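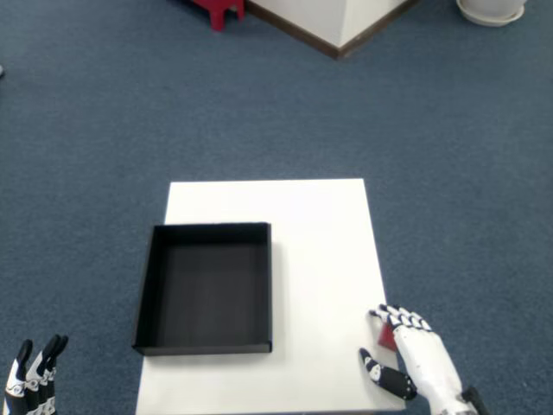

Posted by Refugio Cárdenas, People Team, Ollby — January

We're looking for two robot trainers to join us at our Umthorpe site, and we'd love to hear from people who have packed, sorted or picked for a living (with us or with anybody else). Since the Rurura humanoids arrived, a good part of the tray work has been moving over to them, and that has changed the day for all 183 of us. You'd spend your shift guiding a pair of robot hands through small jobs, like putting a block in a tray, and writing down what went wrong — patience matters far more than a degree! Evaristo Magaña runs the training room and will sit beside you for your first 11 shifts.

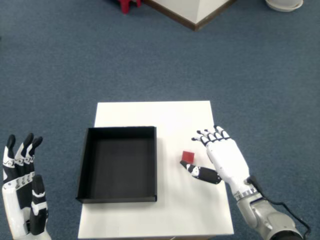
Will the robots take over the packing jobs?

Some packing tasks will go to them, and the people who did those tasks are being offered paid training for other work here at the same hourly rate.

To apply, write to Refugio at the Ollby front office and tell us a little about the work you've done.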